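Seersucker and other puckered cloths

Puckered cloth is any fabric made to stay bumpy on purpose. Seersucker is the one most people can name, but the family also takes in crêpe, plissé, cheesecloth and the crinkled double muslins sold for babies. I've been collecting scraps of it for years (my airing cupboard is a disgrace) and this page is my attempt to put it all in one place.

Name

The word seersucker came into English from Hindi, and before that from a Persian phrase meaning milk and sugar. The smooth stripes were the milk and the bumpy ones were the sugar, which I think is lovely. Plissé is simply the French for pleated. Muslin is usually traced back to the city of Mosul, though the finest of it was woven in Bengal.

How the puckers get in

There are 2 main ways. In true seersucker it happens on the loom: some of the warp threads are held tight and others are let in slack, so the slack ones bunch up as the cloth is woven. It's slow work, and you'll pay for it! The cheaper way is chemical. Plain cotton is printed with caustic soda in stripes or patches, the treated parts shrink, and the parts between them have nowhere to go but up. Crêpe is different again — there the yarn is twisted so hard that it tries to curl back on itself once the cloth gets wet.

Local weaving

My own corner of the subject is Gristulstead, where a small mill wove seersucker for summer shirts and nurses' dresses. Its one surviving order book lists 2,188 pieces, most of them sent by cart to Bornport and a few to a draper in Lostby. A piece was 50 yards long. Amber Entwistle, whose family ran the place, let me copy out the pages one Thursday, and I'm still working through the clerk's spelling (he had at least four goes at "seersucker").

Looking after it 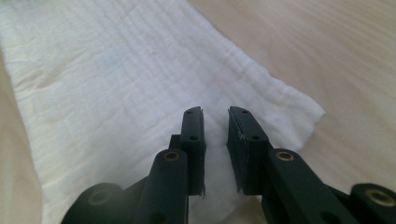
Washing is the easy part, as most cotton puckers will put up with a warm machine and a line in the garden. Ironing is where people go wrong. Loom-made seersucker will spring back after a pressing, but printed plissé can lose its shape under a hot iron, and gauzy cloth just looks tired. I leave mine alone. White cloth with fine ridges running side by side, like the piece on the pale wooden table, would look half as nice pressed flat, and you'd lose those faint grey shadows between the ridges too. If you must tidy a hem, use a cool iron and keep to the very edge.

Storage is simple. Roll it or fold it loosely, and don't put the winter blankets on top. Crêpe made of silk or wool needs more care, and I'd hand wash a hidden corner first — some of them shrink alarmingly.

See also: cheesecloth, crêpe, double gauze, plissé, waffle weave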